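Home | Guides | Planning | Setup | Spares | Contact
Search this manual
Go

Section 3. Planning and Budgeting, Before You Order

Read this before the purchase order goes out. Cecilia Sarpong in purchasing would like you to read it twice.

3.1 Write down the objects first. List what the gripper has to pick up, with the awkward items at the top. A Flillport kit bought to handle "general items" will be asked to handle a clothes hanger by the end of the week.

3.2 Measure the widest and thinnest parts you intend to grip. Compare both with the finger opening on the Jedico data sheet. Hope has no column on the data sheet.

3.3 Price the hand-held gripper and the arm as separate lines. You can start work with the first while the second is still being argued over.

3.4 Set aside 500 dollars for the things left off every quote:
– spare finger pads
– mounting screws, which roll
– a plain, pale work surface
– the objects themselves

NOTE: Objects are cheap until you need seven of each. Buy them in one order and keep the receipt.

3.5 Allow six weeks for delivery and three more for the part that was missing from the box. Kwaku Ankrah's May order from Dvořáček followed this schedule to the day.

CAUTION: Do not book operators until the kit is on the bench and powered. Idle operators cost the same as busy ones and drink more coffee.

3.6 Try the hand-held gripper on your hardest object before you sign for the arm. Work flat on the table first, then try the same object from other angles. Smooth, curved plastic is a fair test of both pads and patience.

3.7 Record each grip that fails and the pad fitted at the time. Werkus will ask for this list if you claim under warranty, and will ask again later as if for the first time.

Werkus Technical Publications | Contact us | © 2025 | Back to top
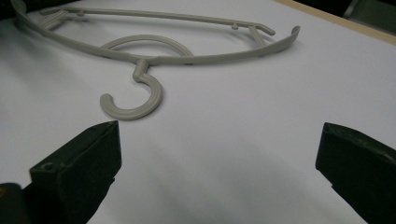
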